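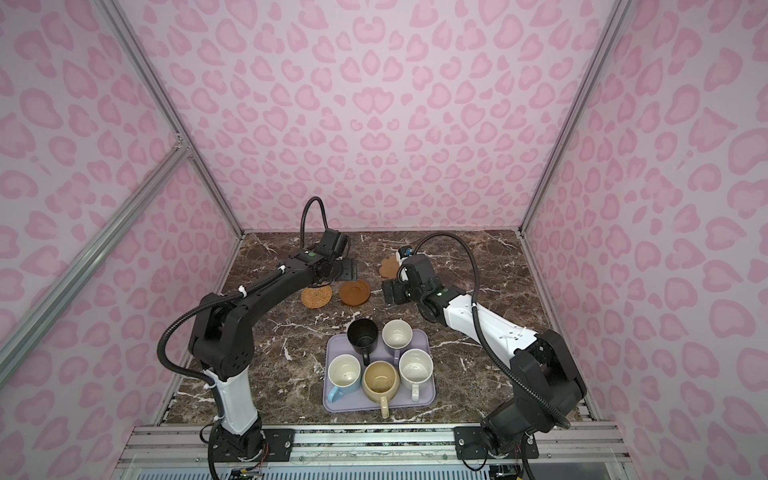
Pink walls, brown marble top, two arms on the front rail.

I've been putting off writing about Floleck for weeks because I wanted to see him run over a proper trip first. Well, he has now, and I'm still grinning, so you're getting the long version (put the kettle on).

For anyone new to the blog, Floleck is the big bay gelding I kept going on about in the spring, the one who hung left at Tudstead and still got beaten only a neck. He was too keen in those days. You could see him fighting for his head before they'd gone two furlongs, and by the time the race got serious he'd spent most of his money. I loved him anyway. I have a weakness for horses who want to get on with it.

He had a break over the summer and came back in September in a ten-furlong handicap at Drernbridge, a quarter of a mile further than he'd ever been asked to go. I drove down for it, naturally. The gates open at noon and I was in the car park before they did, with a flask and a cheese roll and the wrong coat.

If you've never been to Drernbridge, do go! It's a small left-handed track with a long sweeping bend and a straight that climbs all the way, and you can stand so close to the rail that you get turf on your shoes. The crowd was given as 3,217, which is big for them, and the queue for chips went right round the back of the parade ring.

I spent ages looking at him in the paddock. He's filled out behind the saddle and he walked round with his ears flopping, half asleep, where in April he'd have been jogging sideways and sweating. He's also wearing a sheepskin noseband these days. I had him down as my pick of the paddock along with Doolan, a neat little chestnut who always looks well and always finds one too good.

They went off at a sensible gallop, thank goodness. Floleck missed the kick slightly and I groaned out loud, but it may have been the best thing for him, as he got tucked in behind four others on the inside and dropped the bit. He dropped it completely. I've never seen him do that. Round the bend he was just lobbing along with his nose in somebody's tail, and I turned to the man next to me and said "he's asleep", and the man moved a bit further down the rail.

Turning in, Doolan went for home and got first run on everybody. For a few strides I thought Floleck was stuck, as the leader was coming back to him and there was a horse on his outside, and then a gap opened about as wide as a garden gate and through he went. Up the hill he just kept lengthening. He got to Doolan at the furlong pole, the two of them had a real ding-dong, and he was half a length up at the line with his ears pricked again. I shouted so much that I had no voice for the drive home.

The handicapper will have something to say, of course, but I don't think he'll get hammered for half a length. I'd love to see him step up again to a mile and a half on a galloping track. Everything about the way he finished says he'd get it, and his dam stayed further than that. The one thing I'd worry about is soft ground, which he hasn't seen yet, with that low, daisy-cutting action of his.

I put a few lines about all this on the racing forum the same evening, and the thread went on well past midnight.

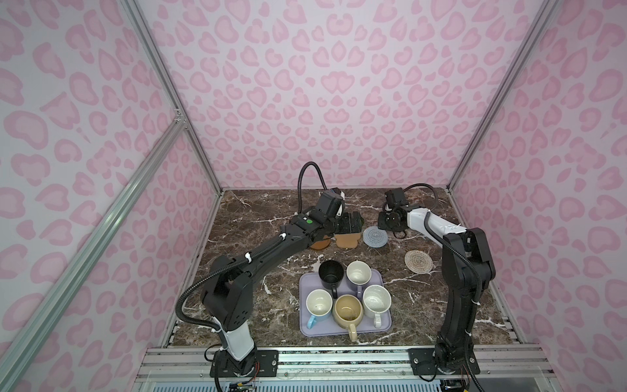 Keith Nepia thought I was getting carried away with the mile and a half. His view was that the race was run to suit, that Doolan had gone for home a furlong too soon, and that a stronger pace would bring the old keen Floleck straight back out again. He'd keep him at ten furlongs for the rest of the season and have another think in the spring.

It's a fair argument, and I did go back and watch the replay twice with it in mind. Doolan did go early. But he was also getting weight, and he's a hard horse to pass when he has the rail. As for the pace, a stronger one ought to help a keen horse settle, surely? It was the dawdling that always undid him before. Keith and I have agreed to differ until the next run.

There's an entry for him back at Tudstead next month, over the mile and a half as it happens, and another one at Drernbridge over the same trip he's just won at. I know which I'd choose. Either way I'll be there, with the right coat this time, and I'll try to write it up a bit quicker. Doolan has an entry in the Drernbridge race too, and I wouldn't put anyone off having a small bet on him if Floleck goes elsewhere.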